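ok thread on Pirkureck because I can't sleep and the match is still going round my head

first 20 minutes we were the better team. clearly. pressed high, won it back in their half, their left back had no idea who he was supposed to be marking

then one long ball and the whole thing falls over. again. same goal we gave up at Hviid. same gap between the center backs, same late step from midfield

and I don't blame the keeper. people are piling on him in the replies and it's lazy. he's one on one with a striker who has all day to pick a corner, what do you want him to do

my problem is the shape. two holding midfielders and BOTH of them go with the ball. every time. you can have one bomber and one sitter, you can't have two bombers and a prayer

Kári Grímsdóttir had this on the radio back in November btw. said teams would figure out they only need one pass to get behind us. got laughed at by half the call-ins. well 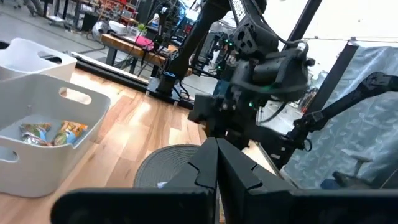 So do we drop a midfielder and go to three at the back?

I'd try it for the next 2 games, yeah. Gives the fullbacks license to go, which they do anyway, and means somebody is home when we lose it.

the risk is we end up with five across the back against anybody decent and never get out. saw Rerolero do that all last season. dull as anything and they still went down

second half. I'll be quick

sub on the hour was the right player, wrong guy coming off. you're chasing the game and you take off the only one who can cross a ball?? the crowd told him what they thought of that

after that we had 4 corners in a row and every one of them hit the first defender. EVERY one. what are they doing in training. I'd rather they played them short and kept the ball

their second was offside for me but I was at the far end so don't quote me. linesman was level with it and kept his flag down. fine. we still let a guy run forty yards with no tackle going in

positives, becuase there were a couple. the kid on the right wing wants the ball even when he's having a bad time. lost it, asked for it again. you can't coach that, or if you can they should coach it into the rest of them

and the pressing in that first spell was the best I've seen from us this season. if we could do it for an hour insted of twenty minutes we'd be fine. fitness? nerves? no idea. they look scared the second something goes wrong

to everyone asking do I want the manager out: no. not yet. he's had the same back four for maybe three games running, somebody's always hurt. but he has to stop picking on reputation. our number 10 has been walking through matches for weeks and he starts every single time

bench him once. see what happens. worst case he sulks, and he's sulking on the pitch as it is

Pruvotora away next. horrible place to go, tiny pitch, wind coming straight down it, they'll launch everything at our center backs from the first minute. you know it, I know it, I'd like some sign that the coaching staff know it

I'd take a draw right now. ugly one. nil nil, nobody gets a shot off, bus home

anyway. still going. already got the ticket. if anyone's driving and has a seat going let me know, the train back is after midnight and I'm too old for that

someone asked for player ratings, no, I'm not doing ratings, I'd only get angry again. keeper gets a 6 and the winger gets a 7 and the rest can have what's left

night all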